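Tub day, again

Quick one because the kettle's on and I've got until the school bell. Three things happened this week. The Medve shelf came off the laundry wall (my fault, wrong plugs), I finished the last of the Easter chocolate in the car, and I started on The Tubs.

If you've been reading for a while you know The Tubs. If you haven't - when we moved to Grarkedstead we had a removalist who charged by the hour and a deadline that was, let's say, optimistic. So the last rooms didn't get packed. They got tipped. Bathroom drawer, toy basket, the bowl by the front door, whatever was on the floor of the small bedroom. All into tubs, lids on, straight in the ute. And then into the garage, where they have sat. Two winters!

I did the good boxes first, obviously. The kitchen, the linen, the books. Anything with a label. The tubs had no labels. One had "MISC!!" on masking tape which I think was me being funny at eleven at night.

Anyway Monday I cracked. Couldn't find the hairbrush. Not A hairbrush, we have those awful plastic ones from the chemist, they snap if you look at them. I mean the wooden one. I've been brushing my hair with a kid's detangler for months like an animal. So out to the garage in my thongs and dressing gown, dragged the first tub to where the light is, and off we went.

The rules, which I made up on the spot and then wrote on the back of a Bomeretti catalogue:

One tub at a time. Do not open a second tub. I opened a second tub. Don't do it, you end up with bits of both all over the concrete and then it rains sideways under the roller door.

Set a timer. Mine was the length of a podcast, which was too long, I started reading old birthday cards.

Everything gets picked up once and goes somewhere. House, op shop, bin. No "maybe" pile. A maybe pile is just a tub without sides.

Kids not home. I cannot stress this enough. The youngest will claim a broken peg as a treasured posession if he sees it heading for the bin. I once had a forty minute negotiation over a bread tag.

And don't wash anything while you go. I kept wandering inside to rinse things and then finding myself wiping the bench, and then it was lunch.

First tub was mostly cords. I don't know what any of them do. There was a charger for a phone we got rid of before the eldest was born, and the instructions for a Drultov sandwich press we never owned? Must've come with the last house. Also 122 hair elastics, I counted because I was cross. I buy a packet of those every single shop. Every shop! They're in a jam jar now on the bathroom windowsill and if I come home with another packet someone please take my card off me.

Second tub, the one I wasn't supposed to open, was shoes. Nearly all lefts. Moving on.

By the third I'd gotten a system going. Big stuff out first, so you can see the bottom. Then it gets fast. The last handful of things in any tub are always the strangest mix, because they're the ones that slid down and stayed down, and you get a bathroom thing next to a bath toy next to something off a bike. I sort of love that bit. It's like the bottom of a handbag but bigger and with more sand.

My mother in law reckons you should never mix rooms when you pack and she's right and I've told her so (once). Toys with toys, hair stuff with hair stuff. Would've taken me ten more minutes per room. Instead I've had 332 sleeps of no hairbrush, going by the date on the removalist's invoice and the last time I remember it being on the vanity. Yes I did look up the invoice. No I wasn't procrastinating.

Hang on that can't be right if it's two winters. It's winter at both ends, ok, it works. Just.

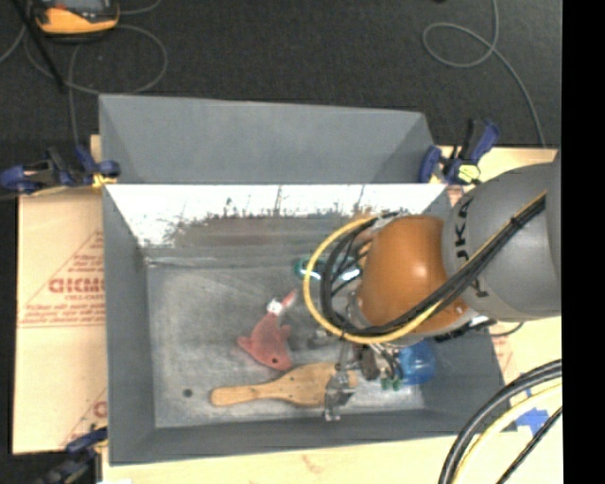

Bottom of a grey tub: wooden paddle brush, faded sea creature with its tag still on, shiny blue round thing.

Faded sea creatures are a hard category. We have a few. They all started out a proper colour and then lived in a bath or a sunny back window until they went that pinky sort of nothing. My eldest used to line them up along the edge of the tub, the bath kind, and they each had a job. One was the boss. I'm not op-shopping the boss. So sea creatures go in the net bag on the bathroom hook and we'll all pretend that's a decision.

Round things, different story. Balls, bouncy or not, all go in the bucket by the back step. If it rolls it lives outside. Best rule in this house, has saved me at least one ankle.

Wooden brushes: a few of you asked last time about cleaning them so, very fast. Pull the hair out with the end of a rat tail comb. Don't soak it! The wood swells and the cushiony part goes weird. Bit of shampoo in warm water, old toothbrush, go between the bristles, flick it, then leave it bristles down on a towel overnight. I don't use the hair dryer on mine. I did that with my nan's and the handle split right up to the head and I still feel bad.

Tally so far. One bag to the op shop, one to the tip, a washing basket of stuff for inside that is currently sitting in the hallway where I step over it. So not perfect. I did get an empty tub out of it though, which went straight to the footy gear, and I've put a real label on it this time. With a texta. On the lid AND the side, because last time I only did the lid and then stacked them, genius.

Four tubs to go. I'm leaving the heavy one till the holidays. It rattles in a way I dont like.

If anyone knows what to do with one hundred-odd hair elastics, comments are open. And if you've got a fix for wall plugs in old plasterboard I need that more urgently, the laundry powder is living on the floor and the dog is interested.

Right, bell's in ten. Bye!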